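The Clarkonby Visit

Fandard's demonstration hall was on the second floor of the Clarkonby building, above the loading docks, and the elevator needed a badge. Riet Vandenberghe had been given one at the desk downstairs. It opened the elevator and the restroom and nothing else. She tried it on two other doors while she waited.

She had come from Dranwood to decide on a purchase. Dranwood ran a picking operation in an old cannery, 516 storage locations on one level, most of them holding fruit and the rest holding things that were sold next to fruit. The board had approved a trial in January. The form in her bag had a space for a recommendation and a space for a signature, and both were blank.

Rhun Kneath met her at 9:40. He was the applications engineer for the two-arm cell, which Fandard sold under the name Prothero. He wore a gray fleece with the name on the sleeve and carried a tablet with a cracked corner.

"You read the data sheet," he said.

"I read both versions. The payload is different in the second one."

"The second one is right."

"It's lower."

"Yes."

She wrote that down. He waited until she had finished writing, then walked her across the hall to the yellow line.

The stop button was mounted on a post at waist height. He pressed it, showed her that the arms held position with the brakes on, released it, and went through the restart, which took two confirmations on the tablet and one key. She asked what happened if the key was lost. He said there was a second key. She asked where it was kept, and he said in the same drawer as the first.

"Prothero has done 1178 picks on this software," he said. "I can give you the log."

"With the failures?"

"The failures are in the log. You have to turn on a column."

"Turn it on before you send it."

He made a note of his own. Then he set the task from the tablet: fruit to basket, one piece at a time, speed limited to the setting for visitors. A fan came on somewhere behind the panel. Riet moved along the line until she had a clear view of the hands and stood with her arms folded.

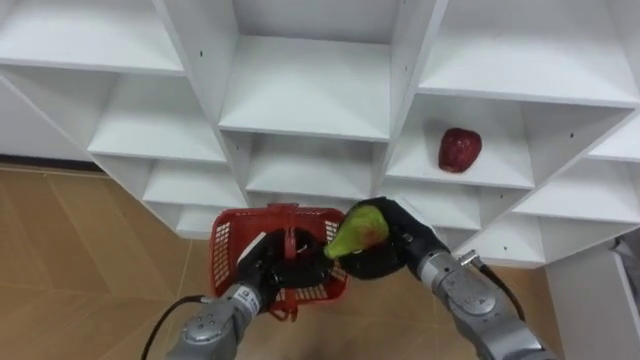

"Does it know how hard it's allowed to squeeze a pear?"

"It has a force limit for each product, set by whoever teaches the product. If nobody sets one, it uses the lowest limit in the table and drops more of them."

Riet considered this. At Dranwood the products were taught by the night lead, a careful man who disliked tables. She could picture him leaving the field empty. She could also picture the floor.

"Can the field be made mandatory?"

"It could be. I'd have to ask."

"Who would you ask?"

"Me, mostly. Then the person who reviews my changes."

She asked him to pause the cell and he did. The sound went out of the hall and left the fan. From the docks below came the reversing tone of a truck, and a man's voice telling it to keep coming.

She used the pause to go through her list. The cell needed a level floor, and the cannery floor sloped to a drain. Rhun said the base could be shimmed up to a limit, and gave the limit. She checked it against a figure on her page and found that it fit, with little to spare. The cell needed its own circuit. Dranwood had one. The grippers needed new pads at 4000 cycles, and the pads came from a supplier with a long lead time.

"How long?"

"Long enough that I keep a box under my desk."

"Would you sell me the box?"

"I'd sell you half of it."

He resumed the task at her signal. She watched the rest of it with a stopwatch running and didn't look at the stopwatch. When the cell reported that it was done, she stopped the watch and wrote the time on the form, in the margin, where there was no space for it.

"It's slower than our people," she said.

"It is at this setting. At full speed it's slower than your good ones."

"You haven't met my good ones."

"I've met other people's."

He offered her the full-speed run. It required everyone to be behind the glass, so they went behind the glass, where there were two stools and a coffee machine with a paper sign asking people not to use the left button. Rhun used the left button. The machine made a noise and gave him coffee. Riet stayed on her feet and asked for the run to be repeated with the lights down by half, the way the cannery was kept after midnight, and he had to telephone someone to find out how that was done.

It took a while. She filled in the part of the form that asked for the address of the seller.

At 11:15 they rode down together. The installation quote would come by email, he said, with the log attached and the column on. She told him the shims should be a separate line. In the lobby she gave back the badge and signed the visitor book, where the desk had already written her name with one letter missing. She put the letter in.

Her car was at the far end of the lot. She sat in it with the door open and the form on the steering wheel, and in the space for a recommendation she wrote: One cell, six months, after they fix the field.

She left the signature for Dranwood.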